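14th February, wet bench, suture practice block

Third session on the new tissue batch from Trerner. I went in doubtful and came out about the same. Notes for me and for Tùng, who gets the bench next.

Setup as agreed: pad pinned flat on the tray, slit cut lengthwise, running closure. Blood mix made up fresh from the Brullero concentrate. Ott Petrauskas drove the first half and I took the second. Seventeen bites planned. We stopped when the thread got out of hand, well before that.

Tissue first. The Trerner sheet says it "handles like fresh." Compared with what? It is pale and stringy on the surface, and the fibers lift when you drag a needle across them at a shallow angle. Ott says that's normal and that I'm being fussy. Maybe. The October batch from Grigaitė didn't do it, or did it less, and I'd like to see the two side by side before anyone orders more. The new lot is marked 3058, in case we end up sending it back.

Edges: they hold a bite if you go deep. Shallow bites pull through. I had two go on me and Ott had one, and his was in the part of the pad he'd just called fine.

Blood mix: too much of it, and too bright for my taste. It sits along the slit and hides the far lip, so you end up guessing at the exit point. I know the argument that a clean field teaches bad habits. I'd still put in half as much next time and see whether the bites get any better. If they don't, I'll drop it.
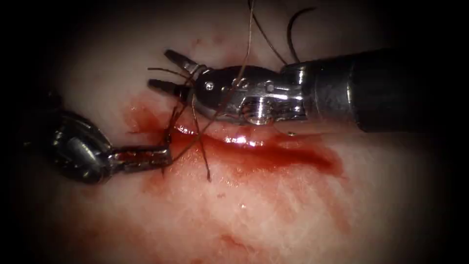
Mid-closure. Slack thread around the tips, red pooled along the slit.

The thread is my main complaint. Dark brown, very thin, and it loops over everything as soon as there's slack. Against the pale pad it reads well enough. Once it crosses the jaws or drops toward the blood I lose track of which strand is the working end. Ott's fix is to cut shorter. We tried shorter. It tangled less and then there wasn't enough left to tie with, so I don't count that as a fix.

Other fix, from the Nernance handout: park the tail off to one side after each bite and leave it alone. Works for the first few. After that you need the room.

Knots. Four tied, two I'd trust. One of the others slid when I tugged it with forceps after the session and the last one I'm not sure was ever a knot. Ott wants to log it as three good ones. I've written two.

Time: 23 minutes for the part we finished. I don't put much weight on that, we spent a good piece of it untangling and talking.

Lighting: corners of the field are dark and I kept wanting to work toward the middle because of it. Ott didn't mind. Turned the lamp up afterwards with an empty tray and got more glare and not much more corner. Leave it where it was.

To do:

- Tùng Doãn to repeat with half the blood mix, same lot, same thread length, nothing else changed
- find out if there's any October pad left in the cold drawer
- ask Trerner what they tested against
- new blade for the slit, the old one is chewing the fibers and may be half of my tissue complaint
- Ott to write up his view of the edges himself, I won't do it fairly

Pad binned, tray soaked, jaws brushed and rinsed twice. There was still a bit of pink in the second rinse so I did a third.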